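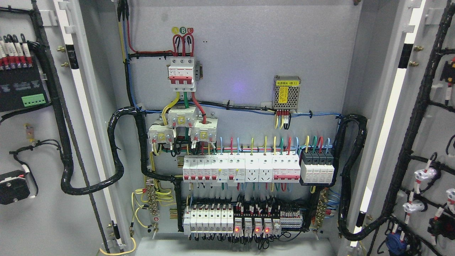 Derkholm releases Zonholm 7, planning software for robot hands in live control cabinets

2 July 2026 – I get to write the announcement this time, so please forgive the lack of a headline full of capital letters. I'm Henrike Kuhlmann, I look after the planning code at Derkholm, and from today Zonholm 7 is out for everybody with a current license. We're very happy about it and pretty tired!

If you've used an earlier version, you know what Zonholm is for. It takes what the head camera sees inside an electrical cabinet, builds a map of it, and plans how a multi-fingered hand can get to one particular device and leave all the others alone. Version 6 was good at the big, square stuff. Power supplies, meter housings, a main breaker with a nice fat handle – no trouble. Where it let people down was wires. A loop of wire hanging in front of a relay row was either ignored or treated like a brick wall, depending on the lighting, and I have read every single support ticket on the subject (thank you, I think).

So wires got most of our attention. The new perception module, which we call Tóth, treats a wire as something with a path and a bit of give in it. It follows each visible stretch, guesses where the hidden stretch goes, and tells the planner how sure it is. Where it isn't sure, the planner keeps a wider margin. We trained and checked it on 3367 labeled views of cabinet interiors, and Lenka Bartoš went through the labels herself, some of them twice, because black cable against black cable is miserable to label.

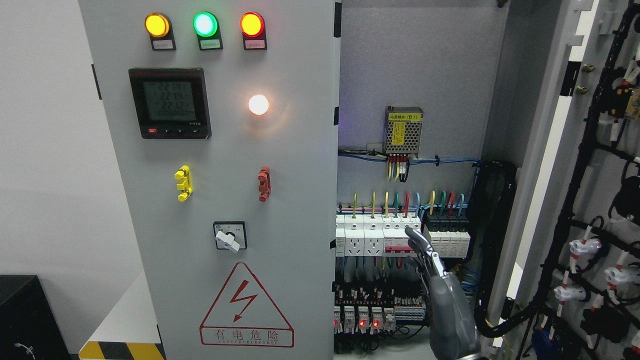 The second big change is how the fingers are planned. We used to plan the wrist first and sort out the fingers once the hand had arrived, and in a cabinet that's asking for trouble – a fingertip needs very little room, but the knuckles behind it need plenty. Zonholm 7 plans the whole hand from wrist to fingertip in one go. It's slower on paper. On our own test runs it saves time anyway, as there's far less backing out and starting over. Emília Ondrejka wrote the solver and she would like me to mention that it also runs on the older controllers. It does!

Lit things were the other headache. Indicator lamps and light tubes throw glare onto gray sheet metal, and version 6 would now and then report a bright patch on a door as an object. Tóth compares views from slightly different head positions and drops anything that slides over the surface as the head moves. Small red LEDs on relay modules are now read as states, so you can write a rule such as "don't approach this row while the third one is on" and the planner will stick to it.

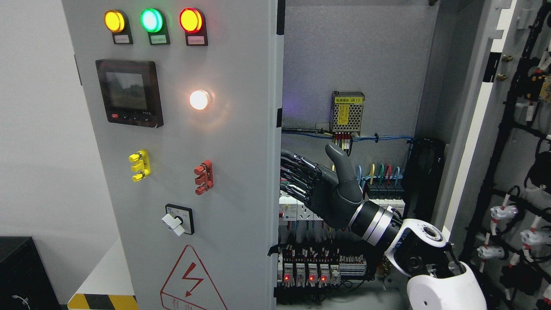

We also rebuilt the replay tool, Siko, more or less from scratch. You can scrub through a run, stop at any moment, and see the planned hand drawn over the camera view, along with every margin the planner was holding at that point. Beat Steiner in our support team had been asking for this for ages and he's already found two bugs of mine with it, so I have mixed feelings.

A few practical bits. Zonholm 7 reads version 6 cabinet maps, but please let it rebuild them once, as the old files know nothing about wires. Maps can now hold up to 4000 tagged devices. The beta closed in June with 1167 reports, and the full list of fixes is in the release notes. The wire model can be switched off per zone if you'd like to compare. It remains planning software, and the safety rules at your site for working on energized equipment come first, as before.

The update is free under a current license and can be downloaded from your Derkholm account. For press questions or a demo, write to Skarphéðinn Thorlacius in our press office. For anything about the solver, ask for Emília or me, and do send us your ugliest cabinets – we've got room for more test cases.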